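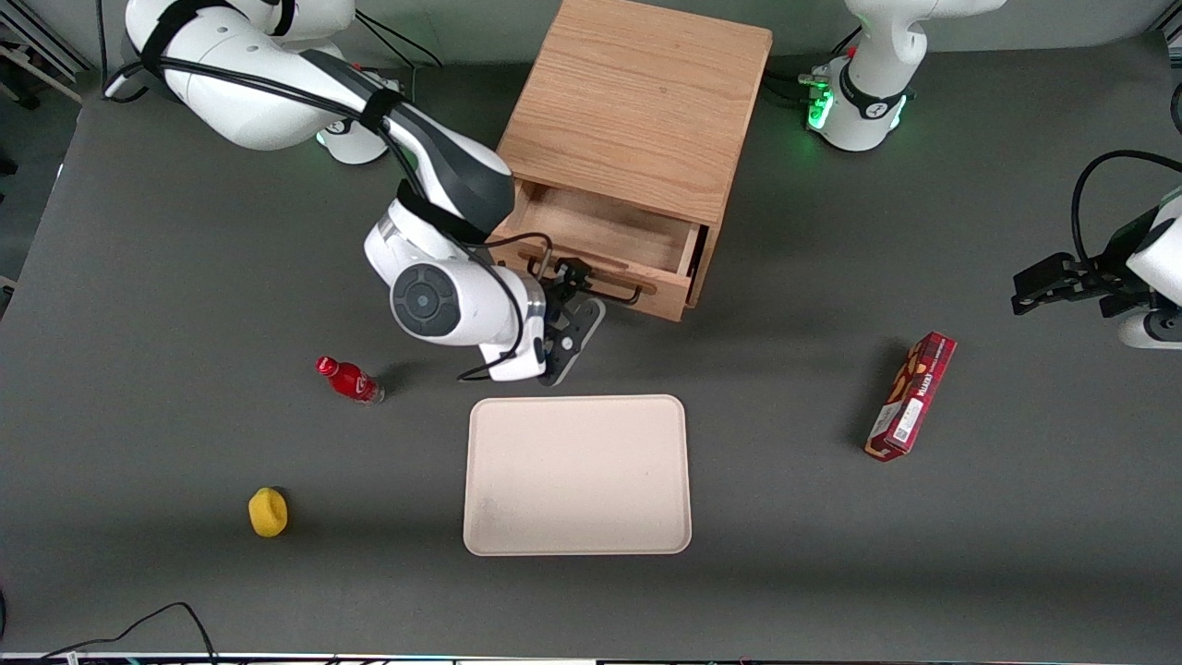
Bench book, June. Sourdough shelf-life trial, second go.

Right, where were we. I've got both starters back to something I'd call lively. The Flavcombe one was sulking all last month and I'd more or less written it off, but Lorna took it home, fed it on rye and kept it on top of her boiler, and it came back smelling of apples (thank you Lorna!). The Zirkcombe one never sulks. It just climbs out of the jar.

Mixed at 8 this morning, same recipe as before apart from the water, which I've dropped a touch as the last dough was so slack I practically poured it into the tins. I'm using up the end of the Macaraeg flour for this batch. It drinks more than the old stuff and I keep forgetting, so this is me writing it down in large letters for next time: HOLD BACK SOME WATER, THEN LOOK AT IT.
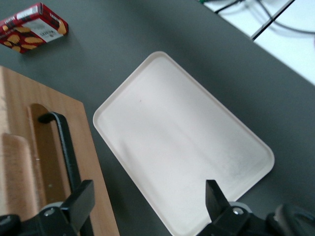 The folds went well. Danilo did the second set while I was on the phone to Séverine about the mould counts, and his dough was tighter than mine, annoyingly. He wets his hands and I flour mine, so maybe we should both do it one way for the trial proper? I'd go with his. Flour on the outside leaves those grey streaks in the crumb that Hammad complained about when he was doing the slice scoring.

Loaf numbering: we're carrying on from 19, and please can everyone write on the bag and not on the tape. The tape falls off in the humid cupboard and then we have a very nice loaf with no history.
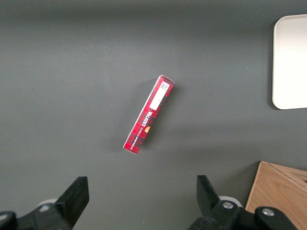
Séverine's view on the mould, by the way, is that we're slicing too warm. She may well be right. I've been going in after a couple of hours because I want to go home, and the bags fog up inside. So 12 hours on the rack from now on, whole, then slice. Consolacion says she'll come in early and do it, bless her.

Still to do: clean the proving cupboard seal, ask Kaveo about the probe that reads low, find my good scraper. Oven log is up to date as far as loaf 22. Dough's in the fridge overnight, bottom shelf, please don't move it to make room for lunch.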